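Counter Layout, Kitchen 2: Gallery

 Usable depth is 600 mm from the front edge to the backsplash. Appliances go on the left, dry storage along the back, and the center is kept for the bamboo cutting board. 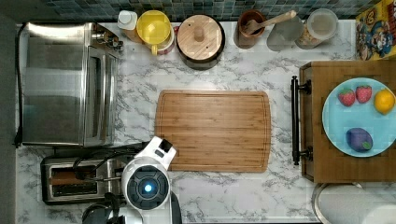

The board has rounded corners and a groove around its perimeter. Clearance to the toaster oven is set before anything else goes down. The toaster sits below the oven on the same side, so both cords run along the left.

Produce is kept on a light blue plate to the side of the board. Strawberries and a yellow citrus fruit are the standard set. Item list: Nollum sheet 843.

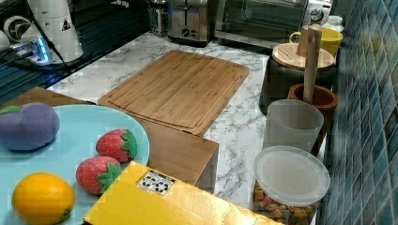
Cartons may lie flat next to the plate if the label faces up. The marble pattern shows crumbs poorly under warm light, and the surface is wiped after each layout change. Stock code for the board is Brenska 2303.

Back row, left to right: squeeze bottle, yellow container, dark pot with lid, brown crock with wooden spoon, canister, clear jar with white lid, cereal box.

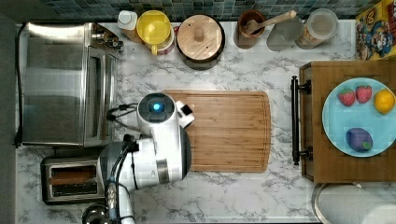

Prakano

The back row stays against the tile. Spoon handles point to the right, away from the pot lid. Revised layout is filed under 867.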